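Guidance for tenants, issue 6

## Setting up a shared worktable in the Firkside units

Tenants of the Firkside units may book a worktable for bench tasks of up to one working day. The steps below apply to all bookings and replace the notes issued in January.

### Before the booking

1. Complete the booking form and return it to the site office at least 2 working days in advance.
2. State the unit number, the number of people attending and any equipment that must be plugged in.
3. Wait for written confirmation. A table must not be moved or used until this has been received.

### Positioning the table

Place the table so that it can be reached from both long sides. Leave a clear walkway to the fire door at all times. Lock the castors, if fitted, and press down firmly on each corner to check that the top does not rock. Tables that rock should be reported to the office and left unused.

Set the height before any items are placed on the surface. For light work with the hands, the top should sit slightly below the elbow of the person standing at it. Where people of different heights share a table, set it for the tallest and provide a platform for the others. Frequent leaning should be avoided, and items in regular use should be kept within easy reach of the near edge.
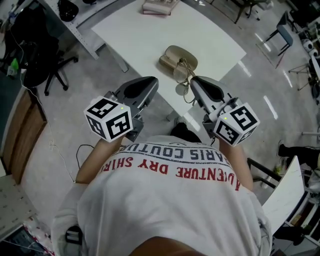 *Leaning over a white worktable with a tool in each hand.*

Short tasks that require leaning should be broken up with other work. Those taking part should change sides of the table when they change task, and should step back to stand upright between tasks.

### Clearing away

Remove all items and wipe the top with a damp cloth and mild soap. Solvents must not be used. Return the table to the store in Pilkington, row 11, and sign the sheet by the door.

Damage should be reported on the day it occurs. Questions may be put to Rohani Wattimena at the site office, extension 461.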